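Our group (Si-woo Won and Yupin Khunthong) studied how much water is used for washing dishes in shared student kitchens. We chose the Brultgate dormitory, because Yupin lives there and the residents already knew us.

## Method

We followed 5 kitchens during June. Each kitchen has one sink and a small meter under it. We read the meters every evening at 9 p.m. and wrote the numbers in a shared table. The residents also filled in a short paper form about how they wash: with a full sink, with a bowl, or under running water.

One meter, in the kitchen on the Odelside end, stopped for two days. We left these days out of the results.

## Results

The kitchen with the highest use took 820 liters in one week. The lowest took 160 liters, but two of its residents were away, so the comparison is not completely fair. Friday was the highest day in four kitchens. Many residents wrote that they cook together on that evening.

From the forms we learned that most people wash under running water, also when they have only one or two bowls.

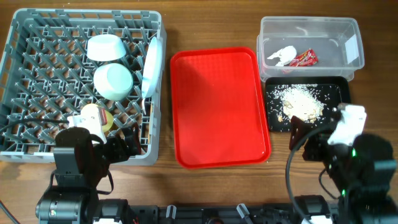 The residents who fill the sink first told us that they wait until there are more dishes. Some of them dislike this, as the food becomes dry and is harder to remove. We did not measure the water temperature, and this is a weak point of our work.

## What we would change

We would read the meters for 6 weeks and ask for the number of meals cooked each day. Si-woo also wants to compare with a building that has dishwashers.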